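# Bakery-bagging robots learn from "half the demos", says Plultent. Half of what?

A small automation outfit called Plultent says it has found a way to teach a pair of robot arms a packing job with far fewer human demonstrations than the usual approach needs. The claim came in a short technical note put up in August, and it has been passed around since with more excitement than the note itself can really carry.

The method is called Ki. Under the name is a fairly simple idea. Most labs working on this sort of thing have a person steer the arms through a task over and over, record everything, and train a policy to copy what it saw. Ki does the same but throws a good deal of it away. A scoring model, trained separately, looks at each recorded run and picks out the stretches where the operator was making a decision: lining up a grasp, letting go, switching from one arm to the other. The long boring reaches in between get thinned out, and the person is then asked to record more of the decision bits only.

Plultent calls this "attention-weighted recollection". Anyone who has edited training data by hand will recognise it as being fussy about training data.

The test task is moving artificial pastries off a tray and into a paper shopping bag. It's a reasonable choice. A bag is an awkward target, because the opening shifts when you bump it, and pastries come in shapes that don't suit a two-fingered gripper. A ring can be picked up by its rim, a flat triangle is a nuisance from almost any angle, and a braid offers plenty of places to grab it that look fine and aren't.

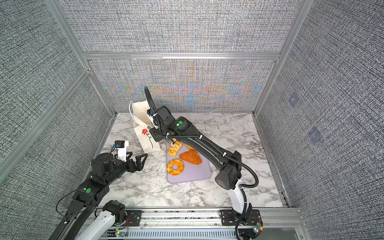 The headline figure is 53 demonstrations for Ki against 112 for a plain copying baseline, with the two policies reaching what the note describes as comparable performance. Comparable is doing a lot of work there. The success rates are plotted as bars with no numbers on them, and the axis doesn't start at zero. Reading off the chart with a ruler, Ki looks a touch worse on the flat pastry and a touch better on the rest, and whether either difference means anything can't be worked out from what has been published.

Then there's the matter of how the 53 were counted. A demonstration in the baseline is one full run, tray to bag. A demonstration under Ki may be a full run or a "segment group", defined in a footnote as any set of top-up clips recorded in one sitting. How many clips make a group isn't given. If the operator sat down and redid a tricky grasp all afternoon, the footnote would appear to let that count as one. Total recording time would settle the question in a single line, and the note leaves it out.

Rutilio Chávez, who runs the robot test floor at the packaging firm Badovell and has no stake in Plultent, read the note when it first went around and wasn't much moved.

"The idea's fine. I'd expect it to help," he said by phone on Sunday. "But I pay operators by the hour. Tell me the hours. If it's half the demos and the same hours, I've saved nothing, and now I've got a scoring model to look after as well."

He was also bothered by the number of training seeds, which is 3. With this kind of policy, he said, three trainings from the same data can give you a good one, a middling one and a dud, and he has seen the order of two methods flip when someone bothered to run more. The note reports an average over the three and doesn't show the spread.

Plultent's answer, sent by email and unsigned, is that the note is "an early look at a direction" and that a fuller write-up is on the way. The company said recording time was tracked and that the saving "holds in hours as well as counts", but it declined to provide the figure ahead of the longer paper. On the segment groups, it said the definition had been chosen to reflect how operators work in practice. On the seeds, it said compute was limited.

All of that may be true. It would be unfair to pretend the work is empty, either. The most useful part of the note is one that has had almost no coverage, a short section on where the scoring model gets it wrong. It tends to rate the moment before a grasp very highly and the moment just after release hardly at all, so early versions of the policy would let go cleanly and then drag the gripper back through the side of the bag. Plultent fixed this by padding every release with extra frames. That's a hand-tuned patch in a method sold as automatic, but it was reported openly, and other groups thinning their own data will want to know about it.

The broader claim is harder to credit. The closing paragraph says Ki "should transfer directly" to grocery packing, pharmacy orders and parts kitting. Nothing in the tests supports it. Everything was done on one bench, with artificial goods and one style of bag. Real croissants flake and squash, real bags get set down crooked, and a parts bin has none of the tidy pauses between reach and grasp that the scoring model relies on to find its segments. A trial with a different task, even a dull one, would have been worth more than the paragraph.

There has been an outside attempt already. Prodley, a contract integrator that builds its own bimanual cells, says it coded up the data-thinning step from the description and tried it on a lid-fitting job. It saw some benefit on a small dataset and none on a larger one, and it hasn't published either result. The firm was careful to say it had to guess at the scoring model's settings, which aren't in the note, so its version might not be a fair copy of the original.

Plultent wouldn't put a date on the longer paper. It did say the recordings and the scoring model's weights would be released with it, "subject to review". Chávez said he would try the method if the weights turn up, on a job he already has hours logged for, and that he wasn't clearing any floor space in the meantime.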